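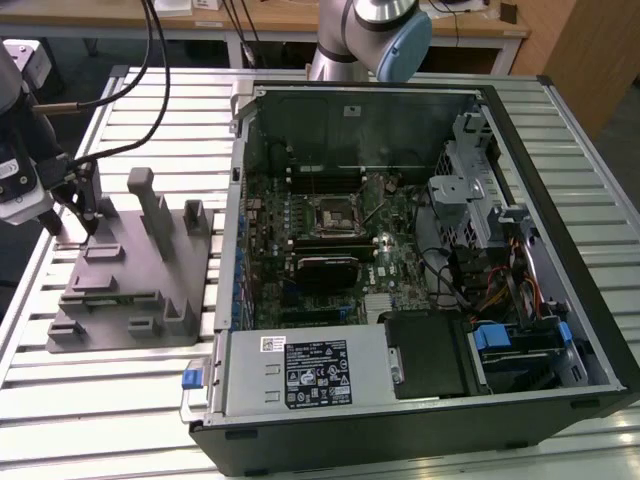

Visit Report: Open Day at Endale Pressing

Posted Sep 30, 2026

Endale opened its doors to labels and music sites again this year, and two of us from the staff drove over from Usent. We had missed the one in May. Parking is behind the building and the sign is easy to drive past.

The tour starts in the cutting room. They cut lacquers for most of their own jobs and for a few outside studios. The engineer played us a test side from the new Sidum album, first from the file and then from the lacquer. The lacquer was a little softer on the cymbals. Otherwise I could not tell them apart.

Pressing is downstairs and it is loud, so take the earplugs they hand you at the door. A standard run is 300 copies. They will do 188 if you take black vinyl and a plain inner sleeve, and that odd number comes from how many fit on two of their carts. Color costs more and adds a few weeks.

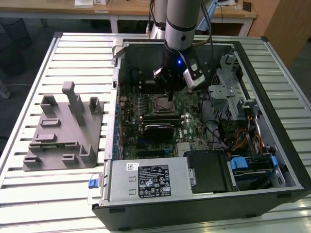

Desktop tower on its side, with the motherboard and CPU socket in view.

After lunch there was a listening session upstairs. Pedska played four songs, two of them unreleased, to a full room. The sound was good near the front and muddy by the stairs.

We asked about turnaround for small labels. The answer was 12 weeks from approved test pressings, longer before the holidays. Orders of 600 and up get a second set of test pressings at no charge.

Coffee was free, records were not. I bought the Sidum seven-inch at the front desk on the way out.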